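# 第六讲 纺织品洗护与尺寸稳定性

**课程性质:** 服装与家用纺织品专业必修
**授课教师:** Hannelore Holzer
**实验指导:** Munther Smadi
**课前阅读:** 讲义第五讲"纱线捻度与织物组织"

## 一、本讲目的

本讲讨论织物在水洗、干燥和存放过程中的尺寸变化及其成因。学生在课后应能解释松弛收缩与毡缩的区别,能按规定步骤测定水洗尺寸变化率,并能依据测定结果对洗护标签提出书面意见。染色牢度的内容安排在第七讲,本讲只在涉及洗涤温度时略作提及。

## 二、基本概念

**尺寸变化率**指试样经规定处理后,标记间距离的变化量与处理前距离之比,以百分数表示。收缩记为负值,伸长记为正值。经向与纬向须分别计算,不得取两者的平均值代替。

计算式如下:

> 尺寸变化率(%)=(处理后长度-处理前长度)÷ 处理前长度 × 100

例如,处理前标记间距为 25 厘米,处理后为 24.5 厘米,则尺寸变化率为 -2.0%。作业中凡漏写负号者,该题按错误处理。

**松弛收缩**源于织造和后整理中的张力。纱线在机上被拉伸,下机后部分应变未能恢复,遇水后纤维间摩擦减小,应变得到释放,织物随之变短。棉、麻机织物首次水洗的收缩多属此类。

**溶胀收缩**与纤维吸水后直径增大有关。纱线变粗,交织处的弯曲程度加大,在纱线长度基本不变的情况下,织物长度缩短。粘胶纤维吸湿溶胀明显,此类收缩较为突出。

**毡缩**为毛纤维所特有。鳞片层使纤维顺向与逆向的摩擦系数不同,在湿、热和机械作用下,纤维单向移动并相互缠结。毡缩不可逆,且随洗涤次数增加而继续发展,处理时须与前两类严格区分。

**热收缩**主要见于合成纤维。涤纶、锦纶织物若定形温度不足,在烘干或熨烫时会发生收缩。此类问题应从定形工艺入手解决,调整洗涤剂并无作用。

## 三、影响因素

1. **纤维种类。** 亲水性纤维的尺寸变化一般大于疏水性纤维。混纺织物应按实测结果判断,不宜按混纺比简单推算。
2. **组织结构。** 针织物线圈易变形,纵横向的变化常呈相反趋势,即纵向缩短而横向伸长。机织物中,组织疏松者收缩较大。
3. **洗涤温度与时间。** 温度升高会促进溶胀和应力释放。试验报告必须写明洗涤程序,仅写"常规洗涤"者不予接受。
4. **机械作用。** 滚筒转速、装载量和浴比均有影响。装载量过低时,试样跌落幅度大,所受作用较强。
5. **干燥方式。** 悬挂晾干时,织物受自重影响可能伸长;平摊晾干张力最小;翻转烘干兼有热与机械作用,收缩通常最大。

## 四、实验步骤

实验于星期三下午在纺织检测室进行。学生须自备细头记号笔和记录本,迟到者不得中途加入分组。

1. 试样平铺于台面,抚平褶皱,不得拉伸。
2. 调湿至平衡。实验室提前完成此项,学生只需核对温湿度记录。
3. 沿经向、纬向各作三对标记,标记距布边不少于 5 厘米。
4. 测量并记录处理前长度,读数精确至 0.1 厘米。
5. 按指定程序洗涤。本学期使用 Jomov 洗涤机,程序卡贴于机门内侧。
6. 取出试样,按标签规定的方式干燥。
7. 再次调湿,测量并记录处理后长度。
8. 计算各向尺寸变化率,取三对标记的算术平均值,保留一位小数。

剪取试样时应避开布匹两端和有疵点的部位。同一方向的平行试样不应含有同一组经纱或纬纱。

## 五、案例:Lirkonari 床品的退货问题

Lirkonari 系列床单由 Stallano 厂织造,首批交付 3,000 件,面料为纯棉平纹。八月起,经销方 Sezer 陆续收到顾客意见,称床单首次洗涤后无法套入床垫。抽取 21 件复检,其中 11 件的经向尺寸变化率超出合同允许范围。 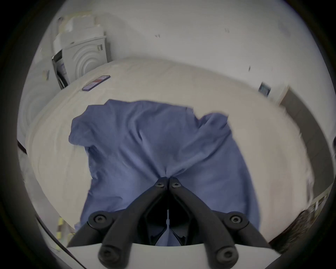

复检报告将原因归于两点。其一,预缩整理的给湿量不足,织物在进入预缩机前含水不匀,橡胶毯的压缩作用未能充分传递至纱线。其二,卷装张力偏高,已取得的预缩量在打卷时部分损失。报告同时指出,裁剪车间未留出松布时间,开卷后即行铺料,致使张力直接带入成品。

双方最终议定:后续批次增加松布工序,卷装张力改为逐卷记录,床单四角的松紧余量相应加大。洗护标签由"可翻转烘干"改为"低温翻转烘干"。

请注意,修改标签只能减轻热与机械作用,不能消除松弛收缩。若织物自身残余应变较大,即使平摊晾干,首次水洗仍会明显缩短。历届学生在此处失分较多。

## 六、洗护标签的表述要求

标签符号依次为水洗、漂白、干燥、熨烫和专业维护,顺序不得调换。成品含多种材料时,以耐受条件最低的材料为准,辅料、缝线和填充物均在考虑之列。标签所载条件应有试验依据,并与检验报告编号对应存档。

## 七、作业

1. 说明粘胶机织物与羊毛针织物水洗收缩机理的差异,不超过一页。
2. 依据本组实验数据,分别计算经向与纬向的尺寸变化率,并附原始记录。
3. 就 Lirkonari 案例拟写一份致织造方的书面意见,内容须包括复检结果、原因判断和整改要求。

作业以纸质形式提交至系办公室,封面注明组别与学号。实验数据如有涂改,须由实验指导签字确认。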